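Home > Support > Tickets > My account
15 September 2025, Sanaa Ait Ali
Category: Trays and Inserts

Ticket 343: Block won't sit flat in Tosier tray
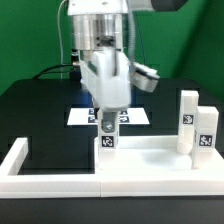

The white block goes into the left end of the tray but rocks when I press one corner. The right end is fine. I've wiped the tray out and tried the block both ways up. Same result. Colour and finish are as ordered.

Reply, Melur Krishnan: Please put a straight edge along the tray floor and check for a raised spot.

Update: There's a ridge near the left wall. Replacement tray requested. Ticket stays open.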